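Looking After a Front Loader and the Space Next to It

By Minttu Turunen

Front-loading dryers are simple to look after if you do a little each time. Open the door all the way before you start. You want light in the drum, and you want to see the strip at the bottom of the opening where the slots are. Lint sits there and it is easy to miss with the door half shut.

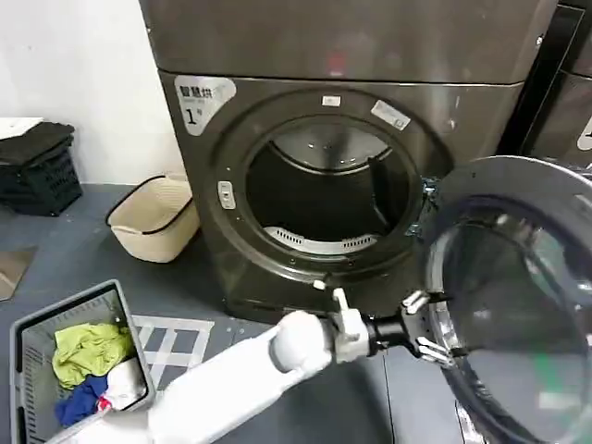 5 min read

Wipe the rim with a damp cloth, then a dry one. Go right around the seal and get a finger into the fold. Coins and hair ties end up there. If the filter pulls out on your model, take it out and brush it off after each load. Once a month, rinse it under the tap and let it dry completely before you put it back. If yours is fixed in place, a vacuum with a narrow brush does the job.

Clean the glass while you are there. Plain water and a microfiber cloth are enough. Skip anything with bleach, as it is hard on rubber.

Static and lint also collect outside the machine. Run a dry mop along the floor beside and behind it.

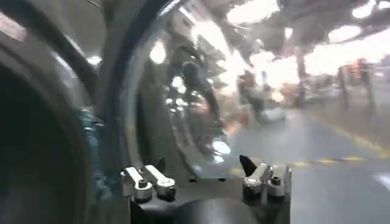 Check the outside vent too, if you have one. Mine sits low on the wall and picks up leaves every fall. Ro-un Hong, who services the machines in our building at Stirside, pulls the hose off twice a year and shakes it out over a trash bag. A crushed hose makes for long drying times, so leave a gap of 6 inches behind the cabinet.

Next, storage. Open metal shelves are good in a laundry space because air gets around everything. Wipe them down before you load them. Put heavy boxes of detergent on the bottom and leave the upper shelves for towels and light things. 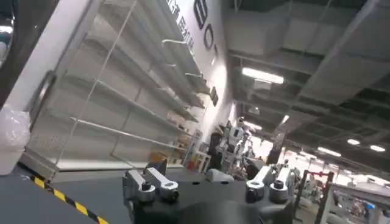 Hooks on the shelf edge will hold a brush, a mesh bag or a hand towel. Don't hang anything wet over cardboard. I keep powder in a jar with a lid – the box goes soft by January otherwise – and write the scoop size on the lid with a marker.

For sorting, a plastic basket with slots in the sides beats a solid tub. Put brights and whites in together only to carry them, and split them up before the wash. Shake each piece out as it goes in the dryer. Balled-up shirts come out damp in the middle.
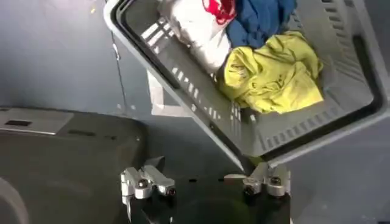
How full should the dryer be?

Fill it a little over halfway. Clothes need room to fall, and a packed drum takes longer and leaves more creases.

Wash the basket itself now and then with dish soap and an old toothbrush for the slots.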